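The case for cord under the mug

Most advice on table protection begins with heat. I would begin with the cloth. A light checked tablecloth over a hard top slides, creases and shows every ring, and a thin cork coaster slides along with it. Braided cord behaves better. It has weight, it lies flat once coiled, and its surface grips woven fabric. 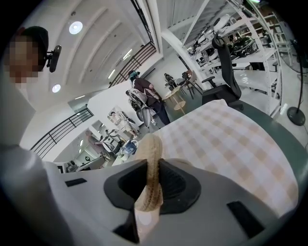

Braided rope, frayed end on the checked cloth.

The usual objection is the end. Cut cord unravels, and many makers hide the fault with glue. Wulan Ismail, whose Plokeo workshop teaches coiling, binds the last 3 inches with thread before the first turn. I think she is right. Glue stiffens the center, and a stiff center rocks.

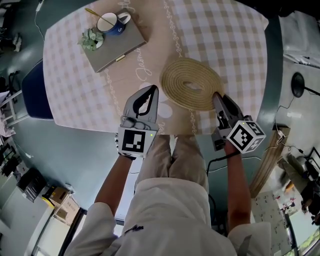 Shape is the second argument. A round mat suits a pot. An oval one takes a mug and a spoon side by side, and it leaves more usable cloth on a small table. The coil should be tight enough that a teaspoon handle will not slip between rows. At 60 degrees, a warm wash relaxes cotton cord and the rows open, so I wash mine cool and dry them under a heavy book.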